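Gyu-bin Bang
@gyubinbang
19 Feb 2025

right. thread on the odds and ends bin because three of you asked and I can't keep typing it out in DMs. doing this on the bus so forgive spelling

Background: moved out of the Nundeo flat in September. Packed badly. Everything with a home went in a box with a label. Everything without a home went in one big plastic tub and the tub came with me and has been looking at me ever since

You know the tub. Everyone's got the tub. Hair bobbles, half a torch, a key for something, a toy out of a cracker, shoe brush, spare hooks from a curtain rail that stayed behind in the old place

First mistake. Tipped it all out on the bed. Then needed the bed. Back in the tub it went at midnight, in a worse order than before

Second mistake, bought a drawer organiser. Lovely thing, Zurnine, the one with the little lift out trays. Filled it in an evening with absolute rubbish. Neat rubbish now. Took it all out again the next day

So what worked

Wide and shallow beats tall and narrow. I had it all in a tall tub and whatever you want is at the bottom, always, and you're in up to the armpit feeling for it. Spread the same stuff thin in something low and open and your eyes do the job

No lid. I know. Lid goes on, you stop looking, that's another six months

Don't sort by what it IS. I tried that. "stationery", "bathroom", "misc". Misc won by a mile obviously. Sort by which room you'd be standing in when you wanted it. Shoe brush isn't cleaning, it's hall. Tape measure is kitchen for me, no idea why, that's where I end up shouting for it

One thing out at a time. Pick it up, decide, put it down somewhere that isn't the tub. If you pick up a handful you'll only put the handful back. I did this for ages

My sister says touch it once. My sister owns four mugs and a chair so she would say that

Ok changed buses, where was I

Kids' bits. Don't have kids, do have a nephew every other weekend, and the shapes get EVERYWHERE. Stars, rings, that duck. They went in a cloth bag on the back of the door and he can reach it himself. Best thing I did in the whole business tbh

Brushes. Why do I own so many brushes. Hair, shoe, nail, one for mushrooms I've used once, one for suede and I own no suede. Kept the hair one and the shoe one and the nail one. Mushroom brush went to Uniyal downstairs (the café, they were delighted, or polite)

Cables: not doing cables in this thread. Cables is its own thread and I'm not well enough

Batteries in a jam jar, jam jar goes to the supermarket when it's full. Keys on one big ring with a bit of masking tape on each saying what I THINK it is. One of them says "601??" which was the bike store at Nundeo I'm nearly sure. Should post that back really

Somebody asked about colour. Yes it matters more than I thought. Had a white tub with white plugs and white chargers in and could not see a thing. Grey is good, bright bits jump out. Black things less so, black things sulk in the corner, but you get used to looking for the outline

Also don't line it. I put a bit of old towel down so things wouldn't rattle and every hairgrip I own went under it and stayed there. Bare bottom, wipe it out now and then, done 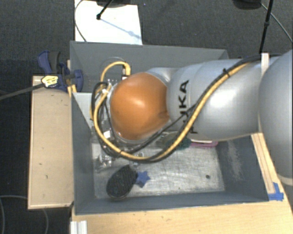 Mixing stuff up is fine while it's waiting, that's the point I keep failing to make. People see a tub with unrelated things in and want to start dividing it up with bits of card. Leave it! The blue star and the black oval brushy thing are right up against each other on the bottom and you can still tell straight off which is which, no dividers needed. Different shape, different colour, lying flat in the open. Sloping sides on a grey bin are grand too, you can get at things near the edge without scraping your knuckles. And don't fret about scratches on the bottom, they come with use and it's only a bin

Where it goes wrong is when you've two of the same sort. Two black brushes in together and I'll pick up the wrong one every time, guaranteed. So if you've doubles, deal with the doubles first and the rest gets easier

Someone's replied "just bin the lot". I did consider it. Then found my nan's thimble under the fuse wire so no, we go through it properly

Bin bag rules though, since we're here. Broken and I haven't missed it: out. Belongs to a thing I no longer own: out. Those curtain hooks, goodbye. "Might be useful" gets put on the windowsill and if it's still there when I next clean the window it goes. I don't clean the windows much so it's a fair trial

Charity shop on Trodero Road took the good bits. They don't want single gloves. I asked. There's a look they give you

Q from @ (can't see the name, phone's being funny) how long did it take. Two evenings for the real go, not counting the bed disaster or the organiser disaster. Radio on, tea, no telly. Telly is fatal, you end up holding a plug adaptor for an hour

And where does the tub live now. Bottom shelf in the hall, low down, pulled out like a drawer. Anything homeless gets dropped in it when I come through the door. Once it covers the bottom so I can't see plastic between things I have to empty it before tea. That's the only rule that's stuck

Currently in there: a hair clip, a bus timetable, one of the nephew's stars again (how), a lightbulb I'm scared to test

Oh and labels, somebody asked about labels. Masking tape and a marker. Don't buy a label maker. I bought a label maker. It's in the tub

Edit, can't edit, so here instead: meant NARROW and tall is bad, think one of you read it backwards. Low and wide good. Tall and narrow bad

My stop. Will do the cables one when I've got the strength, in the meantime if anyone's lost a little brass key with a green tag at the Nundeo flats shout, it's deffo not mine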